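Emholm Brush Stands: Data Card

November – Eglė Rimkutė

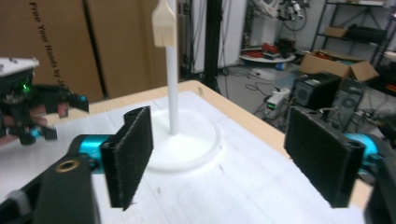 Cream-colored brush at the top of a white stand with a round base.

## Summary

Emholm is a set of short recordings about one small household task: putting a brush on its stand and taking it off again. The set holds 1,667 recordings of brushes and stands on tabletops.

## Objects

Brushes and stands were bought in ordinary stores or brought from home. There are 13 brushes and 9 stands. Every brush has a short ID in `objects.csv`, along with its head shape, bristle color and weight in grams. Stands are listed in `stands.csv` by height and base width.

A thin rod on a wide, flat base is the type we suggest starting with. Hooks and cups are in the set too, but there are fewer of them.

## Tasks

- `hang` – the brush starts on the table and ends on the stand
- `remove` – the brush starts on the stand and ends on the table
- `swap` – one brush comes off and another goes on

Brushes were used dry. Anything that shed bristles was dropped from the list, and its ID was not reused.

## Layout

```
emholm/
 recordings/
 objects.csv
 stands.csv
 splits/
```

The test split has 50 recordings. None of its brushes appear in training, though some of the stands do.

## Known issues

- Light tables and light stands are common, so the edge of the base can be hard to find.
- A few `swap` recordings end before the second brush is fully seated. These are marked `partial`.
- Brush weights were taken on a kitchen scale and are rounded to the gram.
- Murray Morin relabeled the fan-shaped heads, which used to be filed under `flat`. Old label files will not match.

## Related sets

Woreo covers cups and racks and uses the same column names. Thongsuk is older and has no `swap` task.

Contact: Eglė Rimkutė, Sullau | © Sullau | Back to top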